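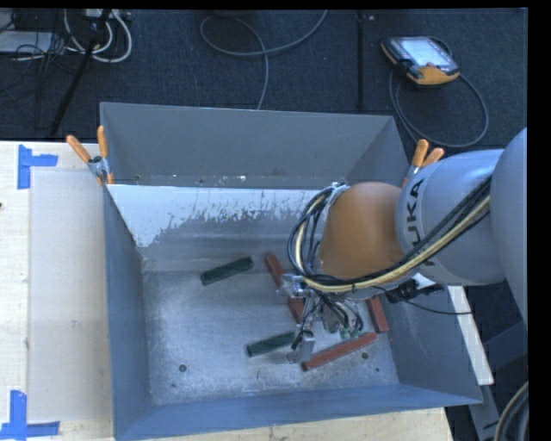
June 24, 2018. Equipment plan for the picking cell, second version. Annick Riviere asked me for the numbers before the budget closes, so I write down where we stand and what I still need to check. The request covers the bin, its fixing to the table, the gripper fingers and the cabling on the arm. For the bin my opinion is clear. The white coating on the inside of the back wall is flaked down to bare metal, and the floor is scratched and has bright reflective patches. Maxence thinks the shine is bad for the vision. I did not measure it, but I would like a bin with a matte floor in any case. Spring clamps on the rear edge are good for trying things and I do not want them in the final cell, so I add a proper bracket set.

Bins. Maillard offers a painted steel one for 594 each, delivery to Zistirthorpe included. I want two, one to work with and one to send to the paint shop when it needs new coating. Bastien Moulin proposes to repaint the old one ourselves. It is cheaper, yes, but we lose the cell during the drying, and I am not sure that our paint will hold better than the first one.

Gripper. Anaso quotes 2279 for the finger set with longer tips and the changing plate. The offer does not say if the screws and the air fittings are in the price. To ask! We keep the green and red blocks as test parts, because all our older results are with them and I want to compare. When a block stays close against the side wall there is little room for the fingers, and for this I prefer the longer tips to a bigger bin.

Cables. The bundle on the KUKA is held with a tie below the orange joint and makes a loop beside it. I would like a real dress pack. Ginette Joly called Plonavport and they say up to 800, depending on the length. I put 800 in the plan until we have the written offer. They need nine weeks, so this must be ordered first.

Not in this plan: a second teach pendant (Apolline Baudry wanted it, we moved it to December), new flooring, and a new table. The wooden top can stay. The blue tape marks on it should be replaced by drilled stops when the new bins are here – the hole positions depend on the bracket drawing, which I don't have yet.

To do:
Ask Anaso about fittings and screws.
Get the outside dimensions of the Maillard bin, with the rim.
Ginette: written offer for the dress pack.
Bastien: price of the paint, so that we can compare fairly.
Send the total to Annick when the Anaso answer is in.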